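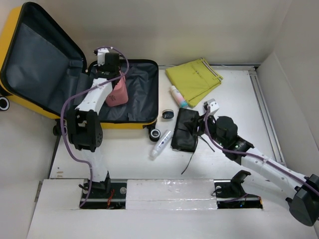
How to pack a hard-shell suitcase for a long weekend (without sitting on it)

Quick version first, for people leaving in 2 hours. Shoes at the wheel end. Heavy stuff next. Rolled clothes. Shirts flat on top. Small things in the lid. Zip. Go.

Longer version for everybody else.

What you need

A hard-shell case, carry-on or one size up
Two or three pouches
One rigid case for toiletries or anything breakable
A luggage scale (the bathroom scale works, weigh yourself holding the bag, subtract)

Step 1. Lay everything on the bed

All of it. Chargers too. Then put back one pair of pants and one sweater. You wont miss them.

Check the weather where you're going, not where you are. I went to Plekatmont in December with a rain jacket and no hat. Bought a hat. Ugly hat.

Step 2. Open the case flat

Hard shells split down the middle so they need twice the room. Use a table or the floor. Beds are too soft, the hinge side sinks and things slide. Wipe the wheels first if it's going anywhere near clean laundry.

Pull the straps out to the sides now. If they end up under your clothes you have to start over.

Step 3. Boxy things go in first

Anything that won't squash. Toiletry case, shoes, hair dryer. Put them in the bottom half, tight to one side, and build around them. Shoes sole out, socks stuffed inside.
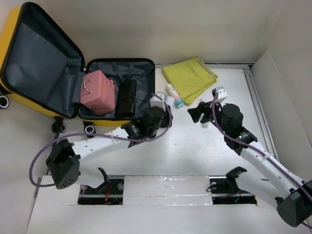
Boxy case up by the hinge, a black pouch beside it.

Heavy items should sit near the wheels once the bag is standing up. Stand it up in your head before you place anything. If the weight is at the top it tips over every time you let go of the handle, and on the train platform at Stellbridge that gets old fast.

Step 4. Roll the soft stuff

T-shirts, jeans, pajamas, gym clothes. Fold sleeves in, fold in half longways, roll from the bottom. Tight. Line the rolls up like books on a shelf.

Don't roll: blazers, linen, anything with a collar you care about. Those go flat on top, folded once, with a dry cleaning bag between layers. Creases a lot less.

Underwear goes in the gaps. Every gap.

Step 5. Straps

Buckle, then pull. Snug, not cranked. If the strap leaves a dent in the shirts it's too tight.

Step 6. The lid side

Light and flat only. Swimsuit, scarf, laundry bag, papers, a thin pouch of cables. Close the divider before you swing the lid over or it all lands in a heap.

Step 7. Close and weigh

Lid should come down with one hand. If you need a knee, take out a pair of shoes. Run the zipper slowly around the corners, thats where they break. Check for a sleeve sticking out.

Weigh it. Airlines differ so look yours up the night before. Leave room for coming home, stuff never goes back in as small.

Whole thing takes me 36 minutes. First time was almost 90.

Keep out of the case

Medication
Passport, keys, one charger
A clean shirt, if you're checking the bag
Anything you'd cry about

Coming back

Dirty clothes in the laundry bag, bottom half. Clean in the lid. Wet swimsuit in plastic, and take it out the same night, pleasee.

Next up: packing for two people in one case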